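Beneath the Kelp, a Slow Return

On the northern side of Neves Bay, the water is cold enough in March that divers limit themselves to 35 minutes at the bottom. Joana Seixas has made the descent every spring since the kelp began to disappear. As head of coastal research at the Pruvham Marine Station, she is responsible for the longest continuous record of the bay's underwater forest, and for most of that time the record has shown only loss.

Kelp needs cool water that is rich in nutrients. When the summer surface layer grows warmer and stays in place for weeks, the blades weaken and tear, and the young plants that should replace them fail to take hold. Sea urchins, which once fed on drifting scraps, move onto the living stalks. Whole slopes that were covered in brown canopy can be reduced to bare rock within a few seasons.

The bay followed this course. Of the 36 survey plots marked out by the station, 20 lost their canopy entirely. Rockfish moved to deeper ground, abalone became scarce, and the small boats working out of Jondau began to return with lighter catches.

"The change was visible from the surface before it appeared in our reports," Seixas says. "The fishing crews told us the water looked different. They were correct."

The station's restoration program began with the urchins. Under the direction of Simão Simões, teams of trained divers removed them by hand from selected plots, working outward from the few places where healthy kelp remained. Cleared areas were revisited at regular intervals, as urchins from neighboring slopes will return quickly if left alone.

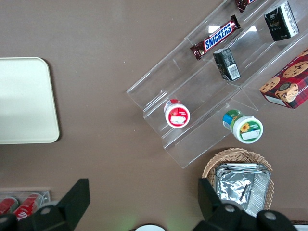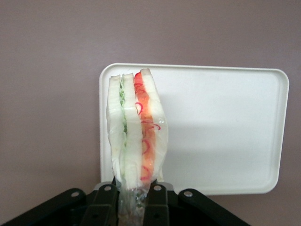 The second part of the program takes place on land. In a row of chilled tanks at the station, biologist Chunhua Han raises young kelp from spores gathered on the outer reefs, where plants have endured several warm summers. The spores settle on small stones and on lengths of twine. Once the plants are large enough to grip, they are carried out by boat and placed in the cleared plots. Last season the team set out 1,000 stones.

Survival has been uneven. Plots exposed to strong currents have done well, and in two of them the new canopy now reaches the surface at low tide. Sheltered plots near the Grikov headland, where warm water lingers, have done poorly — a result that Han considers as useful as the successes.

"We are learning where kelp can live in the future," she says. "It will not be everywhere it lived in the past."

Elvia Bermúdez, who represents the Jondau fishing cooperative, supports the work but has asked that the closed areas be reviewed each year. Her members gave up some of their nearest grounds when the plots were set aside. Discussions over the next set of boundaries are continuing, and a revised map is expected before the summer surveys begin.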